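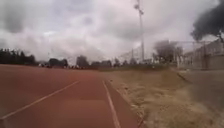

The red track and the dry grass beside it.

The Last Lap at Brukside

My grandmother ran the night mile at Brukside when she was 17, and she told me about it so many times that I could have drawn you the whole thing by the time I was 6. The lamps on poles! The brass band that only knew two songs! The man from Plestura who ran in church shoes and came in second!

So when the letter came in December saying they were bringing the night mile back, I was on the bus before I had really thought about it. I had one bag, her old green sweater, and a sandwich that did not make it past the first stop.

Brukside is smaller than the stories. It has one street, a bakery, and a river called the Wada that you can hear from everywhere, even from inside the bakery with the mixer going. The woman at the counter looked at my sweater and stopped with a roll halfway into the bag.

"That's an Ondunance sweater," she said. "Where did you get that?"

I told her. She put three more rolls in the bag and wouldn't take any money, and then she came around the counter and hugged me, flour and all. Her mother had run the same race, it seems, and had lost to my grandmother by a single step, and had complained about it at every holiday meal since.

There were 20 of us at the start that night. I had never seen so many kinds of knees. Somebody's uncle was stretching against a fence post and singing to himself, and a girl next to me kept jumping up and down and saying "I'm going to be sick, I'm so happy," and I knew exactly what she meant. The number pinned to my chest was 2,189, left over from some much bigger race in some much bigger town.

Then the band started up. Two songs! The same two, I would swear to it, because my grandmother used to hum them over the dishes.

I ran like I was late for everything I had ever wanted. My lungs burned, the sweater itched, and on the last lap the baker came up beside me in her apron, grinning, arms pumping like a train.

"This one's for my mother!" she yelled.

She beat me by a step. I laughed so hard I had to sit down on the grass, and she sat down too, and we ate the rolls.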